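A thread about a small microwave, a pink plate and one hamburger that will never be eaten. Long, sorry. I have been collecting play kitchen things for the toy library in Stestthorpe since September and I have opinions now.

First, what we have. The toy library lends kitchens in boxes. A family takes a box for two weeks, brings it back, and we wash everything and check it against the card in the lid. Our whole catalogue has 3,057 pieces and I think half of them are pretend vegetables.

The food is never the problem. Children borrow the food, they lose a carrot, they bring back somebody else's carrot, and everybody is content. The problem is always what to cook it IN.

Toy cookers are big. They do not fit in a box and they do not fit in most of the flats here. So last year Fumiko Ishida, who repairs our things, proposed that every food box should have a microwave instead. I was against it. I grew up with a wood stove and I found a microwave a bit sad for playing.

I was wrong, and I will tell you why.

A child of three knows exactly what a microwave is for. Open, put in, shut, turn the knob, wait, open. It is a complete story with a beginning and an end. With the toy cooker they mostly put the pan on top and then walk away to do something else.

And the waiting! I did not expect that they would love the waiting. One boy stood with his hands behind his back like a man at a bus stop. His grandmother asked him how long and he said "47". We don't know 47 of what.

About the door. If you buy one for your own children, look at the door before you look at anything else. It should open wide, so that a small hand holding a plate can go straight in. With a door that opens only halfway, the burger falls on the floor each time and there is shouting.
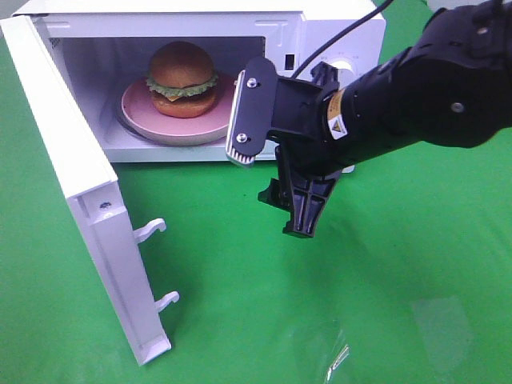 Then the plate. Take your plate with you when you choose the microwave, or measure it at home. It must go in flat and leave a little space at the side for fingers. We had to take the plates out of 2 boxes this autumn for being too wide, and they were beautiful plates.

A raised rim is good. Round things roll, and toy tomatoes roll more than real ones, I am certain of it.

Colour: I used to think that everything in a play kitchen should be in calm colours, the way it looks in the magazines. Now I prefer a pink plate. Against white walls a child sees it immediately, and I see it too when I am packing the box at the end of the day and my eyes are tired.

The hamburger deserves its own post. Bun on top, frilly lettuce, a bit of yellow cheese, the patty, the bottom bun. It is the most borrowed food we have. The wooden fish from Zarnalwood is much finer work and it stays on the shelf the whole winter.

I asked one girl why the burger and not the fish. She said the fish is looking at her. I cannot argue with this.

A parent wrote to me that one should not put lettuce in a microwave. This is true for the real kitchen. In the toy library you may heat your lettuce, also your ice cream, also once a giraffe.

Some practical things, as several people asked me.

Cleaning: a cloth with warm water and a little washing-up liquid, then a dry cloth. For the corners inside I use an old soft toothbrush. Never put a toy microwave under the tap, even if it looks like only plastic. Some have a lamp or a sound and there are batteries somewhere.

The frills of the lettuce collect everything — crumbs, hair, glitter. The same toothbrush is good for it.

Latches: look at them each time the box comes home. The little hooks on the door are the first thing to break on any toy microwave, and when they break they can be sharp. If one is cracked, the whole thing goes on Fumiko's shelf until she has looked at it.

Screws: every small screw on the door should be tight. Try it with your fingernail. If it moves, use a screwdriver, but gently, old plastic does not forgive.

Knobs: wipe around them and turn them a few times. Jam goes behind knobs. I don't know how, we do not lend jam.

Where to put it at home: on a low table, and not near the real kitchen. My friend Liis Raudsepp kept hers beside the real microwave and one evening she found the plastic peas in the wrong one. She noticed before she pressed the button, thank goodness.

Green table or brown table, it is the same for the child, but a surface that you can wipe is easier for you. I would not put it on a carpet.

What we still need: small plates, any colour, with a rim. Toy cups with handles that are not broken. Food that a child would recognise without help. Please no more grapes — we have so many grapes.

We do not need more money boxes shaped like a cupcake. They are not food, and the children are disappointed when they find the slot.

You can leave things at the counter in Stestthorpe until 7th December. After this we close for the big wash, and I will be standing at the sink with the toothbrush.

Also, if you have borrowed box nine, there should be a second top bun in it. Please look under the sofa.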